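3. Materials and Methods

3.1 Cloth selection and conditioning

Lint release from reusable cleaning cloths was measured for looped-pile towels of the type sold for household use. Towels were bought in May from two suppliers, Sarinen and Kowalczyk, and taken from a single lot in each case. All cloths were washed once without softener, tumble dried on low heat, and left flat in the test room overnight before use. Hemmed edges were kept in place — removing them exposes cut yarn ends and raises the fiber count well above that of a cloth in normal service.
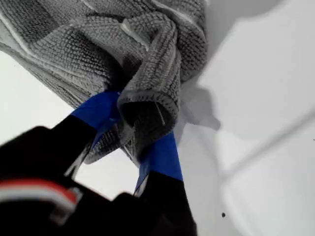 Wash cycles were then run in sets of 11. After each set, one cloth per supplier was withdrawn and did not return to the machine. The detergent was Plunel liquid, dosed by weight at the rate printed on the bottle for soft water.

3.2 Wiping procedure

Each cloth was folded twice and drawn across a clean panel under a fixed load. A stroke covered the full length of the panel in one direction only. The cloth was lifted at the end of the stroke and set down again at the starting edge, so that fibers pushed ahead of the fold stayed at the far side.

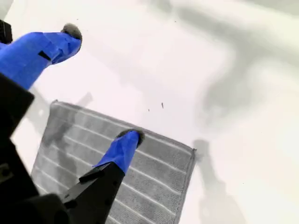 Fibers left on the panel were collected on adhesive film and counted under side lighting. Fragments shorter than the loop height were left out of the count. The film was changed after every 3 strokes. Blank films, pressed on a panel that had been cleaned but not wiped with a test cloth, were counted in the same way and the result subtracted.

Figure 3. Work area.

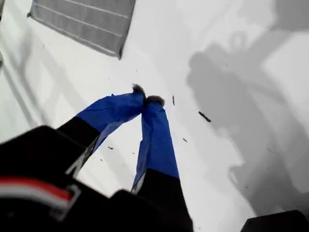 3.3 Limits of the method

The count does not separate fibers broken during wiping from those already loose in the pile after drying. Shaking the cloth before the test lowers the first reading but has little effect on later ones, and it was left out of the procedure for that reason.
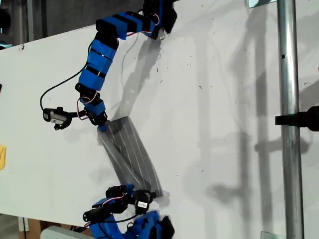 Counts are reported per 1000 strokes. The highest single value, 212, came from a Kowalczyk cloth withdrawn after the first set of washes, and was kept in the data. A dryer made by Eltov was used throughout — its lint screen was cleaned between loads, and the screen contents were not weighed.

We use cookies to improve your experience on this site. By continuing to browse, you accept our cookie policy. Accept | Manage settings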